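Course handout, Unit 3: Clearing and wiping the work table
Bidden Housekeeping Course, Zusenon room

Before the next practice, please read these notes. A light surface shows marks easily, so we always look at it twice – once from above and once from low at the side. 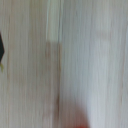

Fig. 1. Pale surface, streaked from top to bottom.

Wipe in long strokes and go the same direction as the strips of wood. Use 15 ml of soap for the small bucket. The cloth should be damp only. If water stays in a joint, dry it at once with the second cloth.

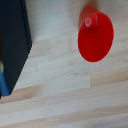
Small plastic things are lifted, wiped on the bottom and put back only when the table has dried for 20 minutes. Do not push them across the wood – this makes scratches. Write the time on your sheet and bring it to room 123.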